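Home Working > Rooms and Furniture > Small white office, paint the ceiling bit or leave it?

mossy_kettle
Posted 17/02/2020
Hello all, long time lurker. I've taken on a little office upstairs in one of the old units at Hiltthorpe and I'm trying to make it less like a dentist's. It is white. White walls, white ceiling, white desk (mine, I know, I only have myself to blame for the desk). The one thing in it with any character is a recessed bit in the ceiling with stepped moulding round it, and I can't decide whether to paint that a colour or leave well alone.

The landlord says I can paint what I like as long as it goes back to white when I leave. Budget is small. I had a quote from Trultitz to do the whole room and it was £928, and I laughed out loud at the poor man. So it'll be me and a roller.

Any thoughts welcome, also on scuffs. The wall above the desk has some faint ones and I keep looking at them!

ladderlegs
Leave the ceiling. Do one wall. I've painted stepped coving exactly once and I was up there for two evenings with a half inch brush and a crick in my neck that lasted till Easter. Every ridge has a top edge and a bottom edge and the paint finds its way into all of them.

pippin66b
Disagree with ladderlegs, sorry — the moulding is the best thing in the room by the sound of it, so why would you ignore it? I'd paint the flat part inside the recess and leave the ridges white. Then you've got a nice bit of colour overhead and hardly any cutting in. I did mine a sort of dusty green and people always look up when they come in.

ladderlegs
People look up at mine too, mostly at the drips.

tea_at_four
What's the light like? I'd sort that before buying any paint. Our office had one of those square panels and every colour we tried went grey under it. We had a lovely warm sample from Somogyi that looked like wet cement once it was on the wall.

mossy_kettle
It's a rectangular panel, set in the ceiling, very bright. It came with the place. I do get a headache by the end of the afternoon but I'd put that down to spreadsheets.

tea_at_four
It'll be the panel. Get yourself a desk lamp and switch the big one off when you can. Ours was a Fulus one, £38, and it's been on my desk ever since. White desk plus white wall plus a bright panel is a lot of bounce for anyone's eyes.

norwich_nora
Agree about the lamp, but I wouldn't go without the ceiling light altogether in winter. I tried that all through January and felt like a mole. Could you put something darker on the desk? A big felt mat does wonders and you can roll it up when you leave.

For the scuffs, damp cloth and a tiny dab of washing up liquid first. Don't go near them with one of those magic sponges, they leave a shiny patch on matt paint and then you've got something worse to stare at. Ask me how I know.

pippin66b
Magic sponges are fine if you're gentle!! I've used them for years.

norwich_nora
On matt emulsion? You're a braver woman than me.

ladderlegs
Can we see the ceiling, mossy? "Stepped moulding" could be anything. I'm imagining a wedding cake.

mossy_kettle
Wedding cake isn't miles off. You can see the light in this as well, and that tiny dark thing near it on the ceiling. Sensor? Sprinkler? I don't want to paint over it whatever it is.
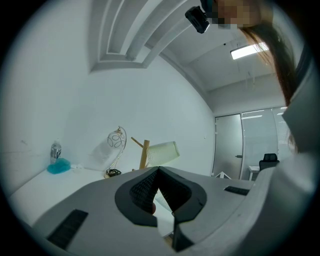
The cove, with the light panel to the right of it.

ladderlegs
OK that's nicer than I'd pictured, it curves. I still wouldn't. Curved AND ridged, you'll never get tape to sit on it.

pippin66b
Oh that's lovely! Flat bit only, no tape needed if you've a steady hand and an angled brush. I'd go pale though, nothing moody with that much white next to it.

tea_at_four
Can't tell from here what the little dark thing is. Ask the landlord before you get the roller out, and keep paint well off it either way. And yes, that panel is bright. Lamp!

norwich_nora
I'm with ladderlegs on the ceiling for once. I'd do the wall on the left, there's such a lot of it and it's as plain as anything. A big stretch of colour behind the desk would also save you fretting over scuffs, you'd be painting straight over them.

mossy_kettle
So that's two for the wall and one for the ceiling, and one of you just wants me to buy a lamp. I've ordered the lamp. I've emailed the landlord about the dark thing too.

Leaning towards the wall, with a tester pot for inside the cove in case I get brave. Does anyone know if one 2.5 litre tin would do two coats on a wall that size or am I kidding myself?

ladderlegs
Measure it first, then read the back of the tin and knock a bit off what it promises. Going over white with anything strong, I'd allow for three coats.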